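Section 7. Grip faults: dropped, slipping or crushed items

Applies to the Flidalside hand-held gripper, single or in pairs

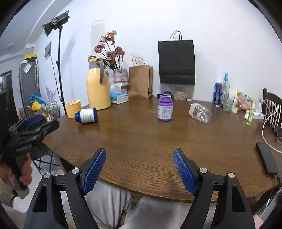 Most grip faults reported to Sisbridge in the first months of use come down to one of three causes: a dirty pad, a finger that has drifted out of line, or a force limit set for a different kind of item. Work through 7.1 to 7.4 in order. Don't change the force limit until the pads and fingers have been checked. A raised limit will hide a worn pad for a while, and then the gripper will start crushing thin plastic.

CAUTION: Stop at once if a finger closes when the trigger has not been pressed, or stays closed after it has been released. Go straight to 7.5.

7.1 Before you start

1. Release the trigger and let the fingers open fully.
2. Put the gripper down on its side with the pads clear of the surface.
3. Save the session log. Restarting the gripper clears it, and the log is the first thing the service desk will ask for.
4. Switch off and wait for the status light to go out.
5. If you are using a pair, label them left and right before you take anything apart. Fingers and pads are matched and must not be swapped between units.

CAUTION: Keep sleeves, lanyards and charging cables away from the fingers. Don't put a hand between the pads while the unit is switched on, even to free a jammed item.

7.2 Checking the pads

1. Wipe both pads with a damp, lint-free cloth. Follow the texture, and don't scrub across it.
2. Let them dry in the air. Don't use a heater.
3. Look along each pad from the tip. The texture should be even from end to end. A shiny patch means the pad is worn and should be replaced.
4. Press each corner with a fingertip. If a corner lifts, replace the pad. Do not glue it back.

Note: Hand cream, washing-up liquid and the oil from crisp packets all leave a film that is hard to see. If bottles slip but boxes don't, clean the pads a second time before going on.

Note: Replace pads in pairs after 1,000 grips, whatever they look like. The count is shown on the status page and has to be reset by hand.

7.3 Checking the fingers

1. Hold the gripper level with the fingers open and check that the pads face each other squarely.
2. Move each finger gently from side to side. There should be no click and no play at the pivots.
3. If there is play, tighten the pivot screws a quarter turn at a time, using the driver supplied. Stop as soon as the play has gone.
4. Open and close the fingers by hand. They should move freely and meet along the whole length of the pads.
5. If they meet only at the tips, the finger is bent. Don't try to straighten it. Order a replacement.

Overtightened pivots cause a fault of their own. The finger sticks near the end of its travel and then jumps, and the log shows this as code 179. Khurram Abbasi at the Dostdale workshop traced most of the early 179 reports to screws that had been done up hard after a pad change. Slacken them by a quarter turn and repeat step 4.

7.4 Testing the grip

1. Switch on and run the zero routine with nothing between the pads.
2. Choose the Light setting, which limits the load to 300 g.
3. Pick up a capped plastic bottle standing upright. Hold it just clear of the table for a slow count of ten, then put it down.
4. Repeat with the same bottle lying on its side. Grip it across the middle, away from the cap.
5. Repeat with an empty paper or plastic cup. The sides may flex but should not stay dented.

If the bottle slips in step 3, go back to 7.2. If it turns in the grip in step 4 only, go back to 7.3. If the cup stays dented, lower the force limit by one step and test again.

CAUTION: Do not test with drinking glasses, glass bottles, open drinks or anything hot. Move mains leads and power strips out of reach of a spill before you begin.

7.5 Fingers moving or locking by themselves

1. Let go of the trigger and keep your free hand away from the pads.
2. Pull the power lead at the handle end.
3. If an item is trapped, wait up to 3 minutes for the drive to relax, then slide the item out sideways.
4. Tag the unit and take it out of use. Do not open the handle.
5. Send the saved log, if you have one, to Wanda Górecki on the Sisbridge service desk, with the serial number and a note of what was being gripped.

Units with an Ansari trigger switch need the switch replaced after any fault of this kind, including one that clears on restart. The switch is fitted at the workshop and is not supplied as a spare.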